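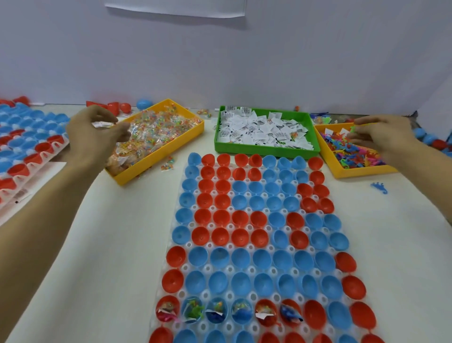

Prullska cell, progress to 01/03/2025

Capsule filling is still done by hand. The Winska feeder was down for 21 shifts, and I doubt Wragg's new timetable.

1. Feeder bowl. Relined by Wálter Sánchez. Bead packets still bridge at the outlet.

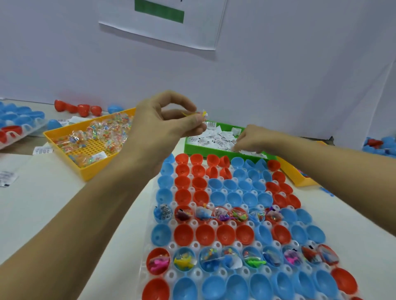 2. Slip dispenser. Bullorden sent 4 suction cups. Two leaked on fitting.

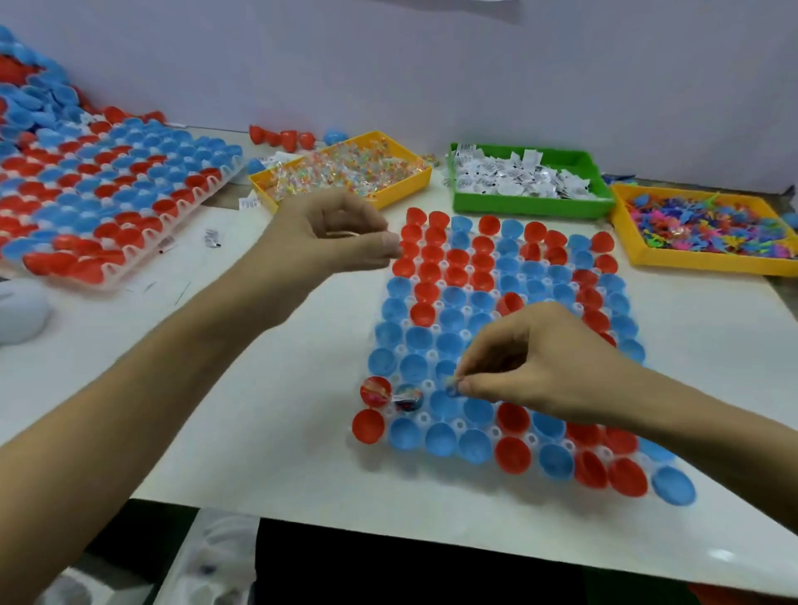
3. Closing head. Realigned twice, and it drifts again within 70 cycles. I would hold the final payment until September.

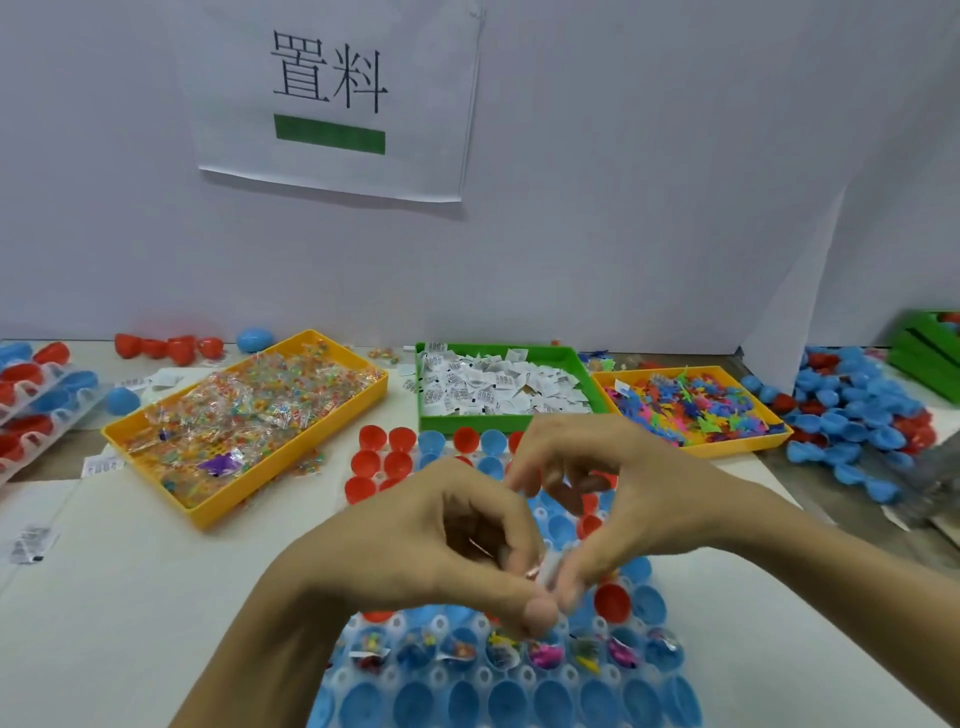 Filling by hand, with packets, slips and toy figures in trays.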